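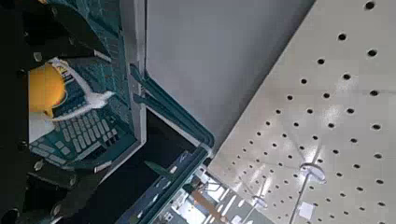 Sunday, 4:10 pm. Bin sort, day whatever.

Started on the boxed stock for the Endover reshelve. Kusum's plan is one teal bin per product family, everything face out, nothing stacked more than 2 deep. I said last month I didn't think the bins were the right shape for boxes and I still don't think so. The rim has that inner lip and a step at the corner, and any package with a square edge wants to sit on the lip and stay there. Fine for cables. We'll see about the rest.

First candidate was the teal-green package with the keyboard printed on it, the one with the white bird across the yellow dome. Whoever did that artwork was paid too much. Teal package against a teal bin is also a poor match if the idea is to find things at a glance, and I'd like it noted that I raised the colour question before we ordered from Mutitz.

Stock sheet says code 751 for keyboards. Asuka's older sheet has 751 as mice. One of them is wrong and I'm not relabelling anything until they agree on which.

Tried the footprint on paper. Bin is listed at 300 mm across the inside, but I don't trust a catalogue figure that doesn't say whether it includes the lip. Need to measure at the narrowest point, with a steel rule, and write it on the bin in marker.

Kusum reckons labels on the rim will fix most of it – I reckon they'll peel by February. The Agarwal labels did, and those were the dear ones. Roll of 1000, so we'll be using them regardless.

To do:
– ask Asuka about 751
– measure lip to lip
– grey bins from Ustum, get a price before anyone says no
– leave the cable bins alone, they work

Kettle's been taken from the bench again.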